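We use cookies to remember your settings. Accept / Manage choices

4 min read

TICKET 3972: Image host failing certificate check on the old domain
Status: open (reopened twice)
Product: Skeltell site monitor
Hosting: Prodasari shared plan
Logged by: site owner

Problem as first reported

Since the move in January, the Skeltell monitor flags our image host as "certificate mismatch" on every morning run and passes it on most of the afternoon ones. Nothing on our side changes between the two. Main domain is fine, mail is fine. Only the images subdomain trips it, and only over IPv6 as far as I can tell.

First reply from Prodasari support was to clear my browser cache. The monitor does not use my browser. I cleared it anyway so we could stop talking about it. Same alert at 6 the next morning.

Second reply said DNS changes can take up to 48 hours. It had been 19 days by then.

What I tried

Lowered the TTL on the images record to 800 seconds. Waited a full day. No change in the pattern.

Reissued the certificate from the Prodasari panel. Panel says "active, covers all hosts." I don't put much weight on that, as the panel said the same thing while the alert was firing.

Asked for the certificate directly over IPv4 and got the new one. Asked over IPv6 and got one made out to a Lokeline default host name, with no mention of us in it. Lokeline is the CDN that Prodasari resells. Prodasari's answer was that the CDN is "transparent to customers." It was not very transparent when it handed out the wrong name.

Put three existing pictures on a bare test page, no scripts, no style sheet, so the theme couldn't be blamed again. Test page contents as served:

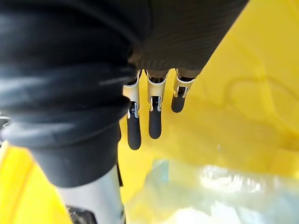
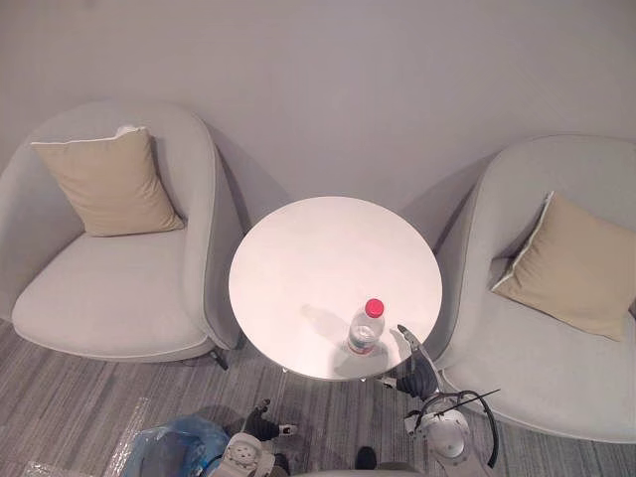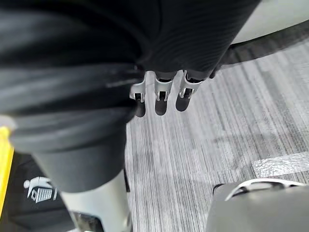

Ran the test page 30 times over each protocol with the cache turned off. IPv4 loaded all three every time. IPv6 was a mess before noon, with the certificate warning on some requests and a clean load on others, which to me says more than one server is answering and at least one never got the new certificate. When it did load, the files were right: the second one came up with both gray armchairs and the little round white table between them, same as the copy on my disk, and the checksums matched. So it isn't a damaged upload, which was Prodasari's third theory.

Vendor response, round four

Prodasari now says the alert is a false positive and suggests I switch the IPv6 check off in Skeltell. I asked Skeltell about that. They sent the raw log, and the log shows the wrong certificate being served, with serial number and expiry. Hard to call that a false positive. They did admit their alert text is vague and should name the address that failed. Agreed.

Workaround in place

Removed the AAAA record for the images subdomain. Alerts stopped. I don't consider this fixed. Visitors on IPv6-only networks may get no images at all now, and we have no good way to see how many that is.

Closed by Prodasari as "resolved by customer." Reopened 2 hours later by me.

Still needed from Prodasari

- the list of Lokeline edge addresses that answer for our host
- confirmation that each one has the current certificate, from a test and not from the panel
- why the afternoon runs pass

Will put the AAAA record back when the first two are answered. If the alert returns the next morning I'm moving the images to Byun, and this ticket can stay open without me.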